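4. Rollout of the tracking system in the district offices

4.1 Setting

Drirkthorpe is a mid-sized council with a long tail of small outlying offices. Decisions taken at the monthly heads of service meeting were, until the period studied, written up as minutes and sent round by email. Each office kept its own list of what it had been told to do. Lists did not match. Kolev's earlier audit (see section 2) found the same decision worded three ways in three offices, with three different deadlines, and one office that had no record of it at all.

The council bought Briltosard, a web-based system for logging decisions and chasing replies. Supplier was Hoxha, who also ran the training. The older spreadsheet, known to everyone as Drakum, was meant to be switched off on the same Monday. It was not switched off. More on that in 4.4.

4.2 Data and method

We drew on three sources. First, the system log, which gives for every item the date it was raised, the office it was sent to, each reply and each change of status. Second, the old Drakum sheet, in the state it was in at the end of August. Third, interviews with office heads and with the clerks who do the typing, done by Berisha and Colombo, mostly by phone, a few in person.

The log held 400 items. After taking out duplicates, test entries from the training sessions and items raised against offices that had since merged, 361 were left. Of these, 296 had been marked closed by the time we took our copy. The rest were open, in the sense that no one had pressed the button. Whether the work itself had been done is a separate matter and the log can't settle it.

Coding of the replies was done by 2 readers working apart. Where they disagreed the item went to Karagiannis, who had the final say. Disagreements were mostly over what counts as a "holding reply", e.g. "noted, will revert". We ended up treating any reply with no date and no named officer as holding. Strict, maybe too strict. The appendix gives the wording of the rule.

4.3 What the offices did with it

Training first. Offices joined by video link, the trainer shared a screen, questions at the end. Most clerks said the session was clear enough and too long. Several said the part they needed, how to split one item between two departments, came in the last few minutes when people had started to drop off the call. Recording was promised. Some offices got it, others say they never did, and we could not find out which account is right.

Use in the first weeks was uneven. The larger offices entered replies daily. Smaller ones saved them up and entered the lot on the afternoon before the review meeting. This shows in the log as a sharp bunching of time stamps, nearly all after lunch. One head of office was open about it: the meeting was the deadline, whatever date the system showed. Another said the reminders went to a shared mailbox that was read by whoever was in.

Three patterns of reply came out of the coding. Full replies, with an action, a date and a name. Holding replies, as above. And what Colombo called passing replies, where the office says that the matter belongs to someone else and asks for the item to be moved. Passing replies are a small share but they take up a lot of time, as moving an item resets its clock. An item moved twice looks, in the summary report, younger than one answered late by a single office. The heads of service did not know this when they were reading the reports. Ackermann raised it with the supplier and was told it was by design.

We don't read this as offices gaming the figures. In the interviews the people moving items mostly did not know the clock was reset either. They wanted the thing in front of the right person. But the effect on the summary is the same whatever the motive, and any comparison between offices that leans on average age is suspect until its fixed.

4.4 The old sheet

Drakum carried on. Of the offices we spoke to, most kept it up in some form, often as a printed copy with notes in pen. Reasons varied. The sheet has a free text column and Briltosard has a box with a character limit. The sheet can be sorted by the clerk's own headings. It works when the line is down. One clerk said she trusted it becuase she had built half of it.

Keeping both has a cost. Each reply gets typed twice, and the two drift apart. Where we could match entries the wording was usually the same but dates were often not, and the sheet tended to be the more candid of the two. "Waiting on legal" in the sheet, "in progress" in the system. For a mechanism whose whole point is to show the centre where things are stuck, that is a problem, and closing the sheet by order would probably lose the candid version without improving the other.

4.5 Limits

One council, one system, a short period. Interviews leaned towards heads of office, who were easier to get hold of than clerks. We did not see the emails that went alongside, and several people told us the real chasing was done there. Closed items were not checked on the ground except in the handful of cases picked up in section 5.
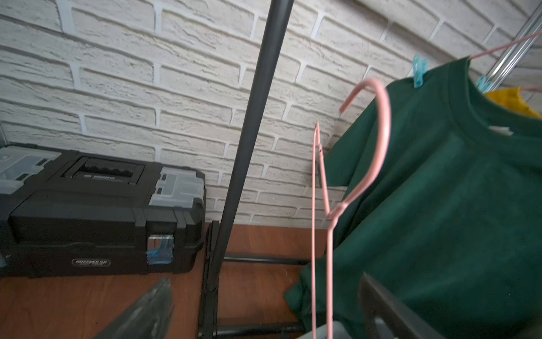 Figure 3

A fuller check would mean visiting each office with the list of closed items and asking to see the result, starting with the ones closed on the day of a review meeting. Berisha has drafted a form for this. It has not been tried yet.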